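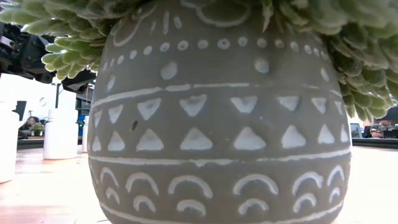 Malou Baldursdóttir wants to know when she can stop watering her own plants, and whether she should hold off on buying a new watering can until then. Buy the can, Malou! I get some version of her question every week, so I've put my answers on one page.

Can a robot look after houseplants yet?

Bits of it. Pouring a set amount of water into a pot that never moves is pretty doable. Working around a big trailing succulent is a whole other job, with soft leaves hanging over the rim and stems going wherever they like. A person lifts the leaves with one finger and pours underneath. An arm has to find the rim first, and the plant is in the way of the rim.

Why are the leaves so hard?

They bend, they hide each other, and the fat little ones snap off if you look at them wrong (I've lost plenty with my own two hands). A painted pot is much easier. It's stiff and it stays the same shape from one day to the next.

What about laundry and dishes?

I've seen towels folded nicely and I've seen one towel take 4 minutes. Plates are better than towels. Greasy pans, no thanks, not yet.

Are shops any further along?

Yes, way further, if the job repeats. At Stullon, where I used to help out on the packing floor, the same box came down the line 1047 times in a shift and the arm was great at it. Then somebody would switch to soft bags and we'd all be back to packing by hand until supper.

Ingvar Riis wrote in: "So if it gets 70 percent right, isn't that good enough for a house?"

Depends on the chore! Socks, sure. With my grandmother's planter I'd like a bit more than 70, please.

Should I wait for prices to drop?

I would. A robot vacuum is worth having today, and I love mine. For anything with arms I'd keep my money in my pocket and check back next October.

Do you answer email?

I do, slowly. I had 25 waiting this morning, mostly about lawn mowers, which are getting their own page.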